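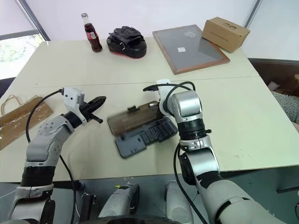 The case with the brown lid.

The Bus to Hinitz

The bus to Hinitz left at 14 minutes past the hour, and Dede Annan had already missed two of them. She told her brother so when he rang.

"Leave it," Ayuba said. "It's a case. Put it in the bag with everything else."

"I don't know what it's for."

"Does it matter?"

She thought it did. Their father had kept it in the drawer by his bed, under his vests, which was where he put the things he cared about. His bank book had been in there, and a letter from Ingeborg Schwaiger that Dede had read as far as the second line and then folded up again. The case had a brown plastic lid you could see through and a dark grey base full of little slots, row after row of them, like the keys on a typewriter. She couldn't think of anything he had owned that would fit in slots that size.

"Fishing," said Ayuba. "Hooks and that."

"He never fished."

"He might have before us."

She said she would ring him back, and went down to see if Jaanus Lukoševičius was in. Jaanus had lived on the ground floor for as long as her father had lived on the second. He came to the door with a tea towel over his shoulder and listened to the whole question without asking her in.

"Small slots?" he said.

"Very small."

"Then no. I thought you meant the chess."

"What chess?"

"He had a travelling chess set. He lent it to a man at Rustia and the man moved." He wiped his hands on the towel. "He was angry for a year. I bought him another one and he wouldn't play on it."

Dede hadn't known that her father played chess. She stood on the mat for a bit longer, in case there was more, but Jaanus only asked whether she was getting enough to eat and whether the flat had been let. She said yes to the first and January to the second. 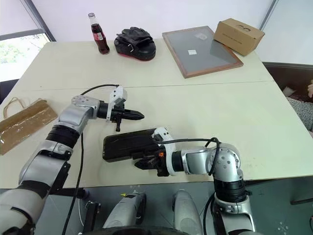

Ayuba had asked for one thing only, and he had asked for it twice, as if she might give it to somebody else. When they were boys, he and the Bonsu cousins used to queue up in the yard to hit their father's hands, and their father would call out the numbers and swear if they were slow. Dede was allowed to keep the time but not to hit. Now the mitt lay on the far side of the table between the cola bottle and the picture frame, padded side up, with a bit of red showing underneath. She put her hand in it. It was too big, and she held it up anyway and said "left, left, right" to the wall.

Then she rang back.

"Jaanus says he played chess."

"Who did?"

"Dad."

There was a long gap on the line. She could hear a television, and Ayuba's wife telling one of the children to find the other shoe.

"I played chess," Ayuba said. "At school. I was good at it. I was second in the whole school and he never said a word."

"Maybe he didn't want to be beaten."

"Maybe." He coughed. "What did the case turn out to be?"

"Jaanus doesn't know either."

"Ask the Schwaiger woman."

"I'm not asking her."

"I will, then. Give me the number."

Dede took the letter out of her coat and unfolded it again. There was a number at the bottom, an old one from before the codes changed, ending in 197. She read it to him slowly and heard him write it down. He wanted to know what the rest of the letter said, and she told him she was on page one.

The cola she would have on the bus. The frame could go to Jaanus, who had asked for something to put his certificate in – he had been given it by the Asamoah works when he retired, and it had been in a drawer ever since. She wrapped the mitt in a vest. The case wouldn't go in beside it, whichever way she turned it, so she took out the vest and tried again.

It was nearly ten past. She sat down and read the third line.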